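Switching to one big shop a month

19th March

We moved out to Clirnau last fall, and the nearest full-size grocery store is now 22 miles away. For the first few weeks I kept driving in every other day like I did when we lived in town. That got old fast, and the gas bill was worse than I expected.

So since January I have been doing one large trip a month and filling in with milk and eggs from Eleni Živković down the road. She keeps hens and sells what she doesn't use. Her eggs come in whatever carton you bring back to her.

The list is the main thing. I keep it on the side of the fridge and write things down when we open the last one, not when we run out. Ingvild Fjeld told me to do it that way years ago and I ignored her. She was right about the flour too — it keeps fine in a bucket with a tight lid.

Meals are pretty simple. The first week we eat the salad stuff and the soft fruit. After that it's carrots, cabbage, onions and apples, and by the last week it's mostly beans and whatever is in the freezer. My son has complained about the cabbage.

In February I spent $201, which covered everything except the eggs and milk. I forgot dish soap and had to borrow some. I also bought too much rice, and I'm still working through it.

The chest freezer is next. Jarrah Tautahi has a used one he wants to sell in April, and I need to measure the back porch before I say yes.

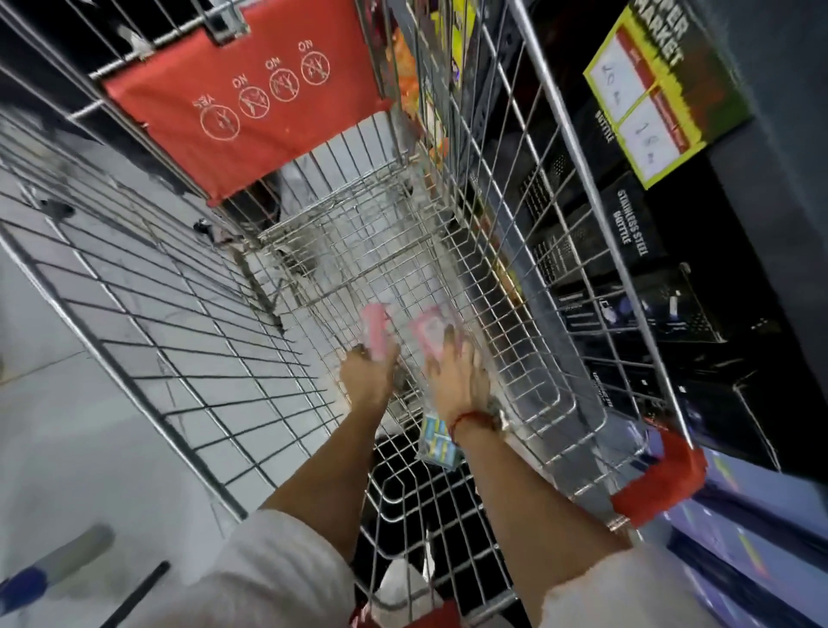 If it doesn't fit there, it will have to go in the shed, and that means running a new outlet.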